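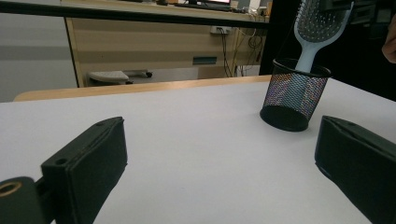 Barley and Root Vegetable Soup
Worness Home Kitchen Program, Leaflet 46
Prepared by Yuk-lan Tsai, Joltville

This soup is taught in the first term of the program and may be prepared on any household stove. It serves six as a main course. The method follows the one printed in the 1877 Joltville parish cookbook, with the quantities converted to cups and spoons and the salt reduced.

Ingredients

3/4 cup pearl barley
2 tablespoons sunflower oil or butter
1 large yellow onion, diced
2 medium leeks, white and pale green parts, sliced
3 carrots, peeled and diced
1 small rutabaga, peeled and diced
1 parsnip, peeled and diced
2 cloves garlic, minced
8 cups vegetable or chicken broth
1 bay leaf
1 teaspoon dried thyme
1 teaspoon salt, plus more to taste
1/4 teaspoon ground black pepper
1 tablespoon cider vinegar
1/4 cup chopped parsley

Equipment

A heavy pot holding at least five quarts, with a lid. A fine strainer. A long-handled spoon.

Before You Begin

Place the barley in the strainer and rinse it under cold water until the water runs mostly clear. Leave it to drain over a bowl. Soaking is not required for pearl barley. Hulled barley may be used instead, but it must be soaked overnight in the refrigerator and will need a longer simmer.

Slice the leeks lengthwise and separate the layers under running water. Leeks often hold sand close to the root, and a quick rinse of the outside will not remove it.
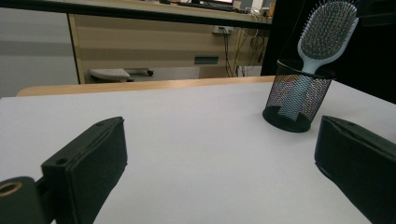 Cut the carrots, rutabaga and parsnip into half-inch dice. Students frequently cut the rutabaga too large. It is the firmest of the three and should be no bigger than the carrot. If the core of the parsnip is tough, cut it out and discard it.

Method

1. Heat the oil in the pot over medium heat. Add the onion, leeks and half of the salt. Cook for 8 minutes, stirring often, until the onion is soft and translucent. It should not brown. Lower the heat if the edges begin to color.

2. Add the garlic and stir for one minute.

3. Add the drained barley. Stir until the grains are coated with oil and smell faintly of toast, usually three minutes.

4. Pour in the broth. Add the bay leaf, thyme, pepper and the remaining salt. Raise the heat and bring the pot to a boil, scraping the bottom with the spoon to release anything that has stuck.

5. Reduce the heat to low and cover the pot with the lid slightly ajar. Simmer for 20 minutes.

6. Add the carrots, rutabaga and parsnip. Continue to simmer, partly covered, for another 25 minutes. The barley should be tender with a little chew at the center, and a fork should pass through the rutabaga easily.

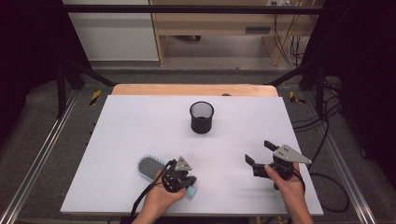
Mesh cup and hairbrush on a white tabletop.

7. Remove the bay leaf. Stir in the vinegar, taste the soup and correct the salt. Commercial broths vary a good deal, and some will need no further salt at all.

8. Ladle into warm bowls and scatter with parsley.

Adjusting the Texture

Barley continues to absorb liquid after the heat is turned off. A soup that is just right at noon may be closer to a stew by supper. Thin it with hot broth or water, half a cup at a time, and taste again for salt. For a thicker soup, remove two cups of the finished vegetables, mash them with a fork and return them to the pot.

Variations

Mushroom: Brown half a pound of sliced mushrooms in a separate skillet and add them in step 6.

Greens: Stir in three cups of chopped kale during the final ten minutes.

Dairy: Pass a bowl of sour cream at the table. Do not stir it into a boiling pot, where it is likely to curdle.

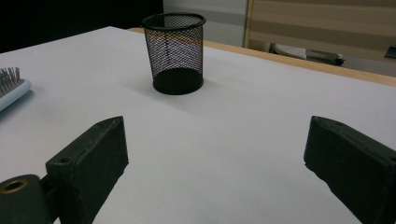 Beans: Add one can of white beans, drained and rinsed, during the final ten minutes. The Pesonen variation, served at the November supper, uses beans and kale together and omits the parsnip.

Storage

Refrigerate leftovers in shallow covered containers within two hours of cooking. Use within three days. The soup may be frozen for up to three months; leave an inch of space at the top of each container. Reheat on the stove until steaming throughout, adding broth as needed.

Barley contains gluten. Cooks preparing the soup for guests who avoid gluten may substitute brown rice, added at step 3 and simmered for the same length of time.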